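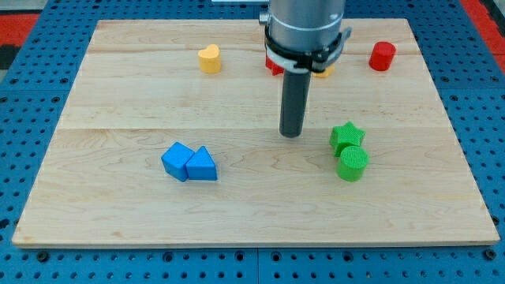

What does a planner do when the thing it needs to push is hidden from the camera? It keeps the last position it trusted, marks it as stale, and either works on something else or moves the arm out of the way and looks again.

Search this site Enter keywords Go

Muammer Soylu has spent most of the past two years on that second part, the looking again. He is the main author of Gradura, a planning package for tabletop pushing tasks, and of Nito, the smaller program that feeds it positions. We spoke over two long calls. The first was mostly about perception and the second mostly about why he threw out his scheduler in March.

The task sounds small. There is a board, there are colored blocks on it, and an arm with a single rod for a finger has to slide them where an instruction says they should go. "Put the heart next to the red cylinder" is a typical one. The arm cannot grasp anything, so every motion is a push.

"People ask why I don't use a gripper," Soylu said. "With a gripper you close it and the block comes with you. With a rod the block can slip off at any point, so the software has to keep checking. I wanted a task where the checking was most of the job."

Nito runs the camera side. It finds blocks by color first and outline second. Soylu said he tried it the other way around for a few months and went back. A star seen from a low angle has an outline that changes a lot as it turns, and a cube and a triangular prism of the same blue can merge into one shape when they touch.

"Two blocks of the same color in contact is the worst case," he said. "The segmenter returns one blob. If you believe the blob, you plan a push on an object that doesn't exist. So Nito has a rule that any blob over a certain area gets split and matched against the list of known blocks. If the match is poor it says so, and the planner gets a low score with it."

The score matters more than the position, in his view. Earlier versions passed along coordinates only, and Gradura treated them all alike. He remembers a log with 303 pushes in it where the arm kept going for a block it had already moved, working from an old detection made before its own finger covered the view.

"The arm is the biggest thing in the picture and it is always near the block you care about," he said. "That is just the geometry of the job."

His fix was to render the arm from its joint angles and mask it out. Any block whose last position falls under the mask is held in memory, and its score drops a little with every control cycle. Below a threshold, Gradura inserts a retreat: the finger lifts, the arm swings clear, Nito takes a fresh reading, and the plan is rebuilt.

The old scheduler did this on a timer, every 15 pushes. Soylu called that version "fine and wasteful." Many retreats told it nothing new, and the useful ones often came late. The current one decides from the scores alone. He had expected to spend a weekend on the change. It took most of a month, largely because the motion code, a library called Pfister that he took over from a former colleague, assumed a plan would never be interrupted halfway through a contact.

"I rewrote 249 lines in Pfister and I understood maybe half of them when I started," he said. "There was a comment that said 'do not touch' and I touched it."

Separating blocks is still weak. When two stand together, Gradura tries to drive the finger down beside the pair and sweep across the gap – if there is one. With a cylinder against a star there may be a notch between the points to work from. Two flat faces together are harder, and it usually pushes near one end to turn one block away from the other.

He tests changes in a simulator, Zurero, before they go anywhere near the arm. Each change gets 2000 simulated episodes overnight. He doesn't put much faith in the friction numbers.

"Wood has grain and the boards have seams. In Zurero it's a flat plane with one coefficient. I use it to catch crashes and bad logic. For anything about how a block slides, I go and run it on the table."

Next on his list is a log viewer that shows scores beside the video, so that a bad push can be traced to the reading behind it. He has a rough version that only he can use, and the buttons have no labels yet.

Last updated: 2021-07-24
Filed under: Interviews, Motion planning, Perception, Tools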